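From the manipulation bench: what we learned from closing staplers

Hi all, Carola asked me to write up the hinge work for this issue, and I said yes before remembering how much of March I spent on it. So get a coffee.

Quick background for the folks on the walking side of the building. Siham Haddadin and I have been training a policy on hinged household objects: boxes with lids, eyeglass cases, staplers, that sort of thing. The policy sees only the wrist camera and the finger opening, and it learns from demonstrations that Tarek and Shaimaa recorded by hand. We call the whole thing Prellon (Siham picked the name, don't ask me).

Our question was pretty small. If you have a fixed budget of demonstrations, do you spend it on one object done very well, or spread it thin over many? We trained two versions. Both got 222 demonstrations. The first version saw a single stapler the whole time. The second saw 44 different hinged objects, so most of them showed up only a handful of times.

I was betting on the single-object version, at least for staplers. I lost! On the stapler it knew, sure, it was great. Put a second one on the table in another color and it would drift over toward the wrong arm, or stop in between the two and just sit there opening and closing its fingers. The mixed version was a little clumsier on the approach, but it picked one stapler and stuck with it. Over 98 test runs with staplers that neither version had seen, the mixed one finished the job more than twice as often. Hicham reran the whole set with the starting positions shuffled and got the same ordering, so I'm ready to believe it.

The part I like best is where the failures moved to. With the old policy, most of them happened early, during the reach. Now they come late, when a finger has landed on the arm and has to push it over the top of its swing. A raised stapler arm is narrow from the front, and if you come in even slightly off center the finger slides down the side. Pushing from behind works much better, but our demonstrations hardly have any of that. Tarek is recording more this month with exactly that motion, and he's already complaining about his shoulders.

We've also made the two-stapler layout a regular part of testing. It's a nice hard case for a wrist view: both arms up, springs and shiny metal facing the camera, and a busy tabletop behind them.
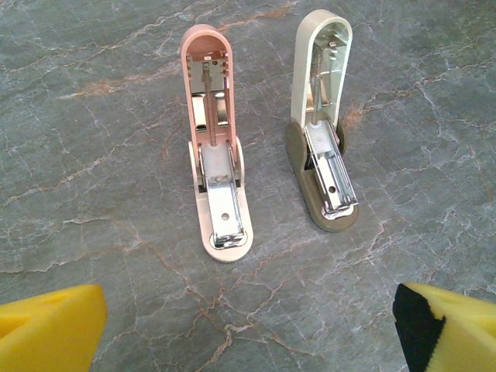 Wrist view of a two-stapler layout, pink on the left, cream and olive on the right. Neither one is in contact with the fingers in this frame.

One more thing we tried was simply adding data. Going up to 251 demonstrations on the single stapler made almost no difference on new ones, which settled the argument I'd been having with Siham (she's been very gracious about it, mostly).

Next up are scissors and a folding ruler, plus a proper look at whether the mixed version can handle hinges that are stiff. If you have an odd hinged thing in a drawer at home, bring it by my desk. I'll give it back, though it may have some foam dust on it.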